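Call for participants – sorting and shape play study, adults 18 and over

Akinola Play Materials is a small maker of toys and learning materials for early childhood centres. We are looking for 12 adults to take part in our table-top sorting study, which begins in June. You do not need any experience with toys or with teaching. We would like ordinary hands and ordinary opinions.

What the study is about

We are preparing a new set of small plastic shape blocks, with the working name Ekuro. Before we fix the colours and the sizes, we want to learn how people pick up, group and put away the pieces when they are given very simple instructions. Some people sort by colour first, others go directly to the shape, and a few make their own system which we did not think of. All of these are useful for us.

Each participant works at a table, on a board of light maple strips. The blocks are green, red, blue and yellow, and there are cylinders, stars and cubes among them. At the start of a task they are placed on the board in no special order, as they would be after a child has finished playing.

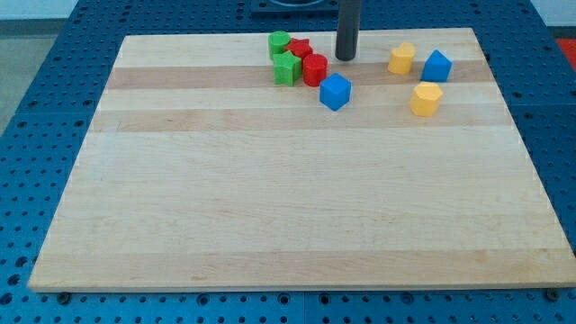 What you will do

You will come for two visits to our workroom at Jandale. In the first visit you sort the blocks in several ways and tell us which pieces were pleasant to hold and which were not. In the second visit you repeat some of the tasks with one hand only, and you try three kinds of storage tray. Between the tasks there is tea, coffee and a place to sit. We write down the order in which you move the pieces and your comments, and we do not record your face or your voice.

Please note that we do not measure intelligence or speed – you can take as much time as you like, and you may stop at any moment.

Who can take part

– You are 18 years or older.
– You can sit or stand comfortably at a table for one hour.
– You can tell the difference between red and green. (A separate study for colour-blind participants is planned, please write to us if you are interested.)
– You understand spoken English. It does not have to be your first language. It is not the first language of most of us either.
– You do not work for another toy manufacturer.

Left-handed people are especially welcome, as we had too few of them in the last study.

Payment and travel

You receive $196 in total for the two visits, paid after the second one. If you can attend only the first visit, we pay half. The 630 bus stops in front of our building and there is free parking behind it. Bicycles can be brought inside.

How to apply

Please send a short message to Ladi Adebisi, who organises the visits, not later than 6 May 2020. Write your name, your age, which hand you prefer and the times of day which suit you. Put the reference number 3766 in the subject line. Questions about the tasks themselves can be directed to Eero Seppälä. We answer every message, also when all places are already taken.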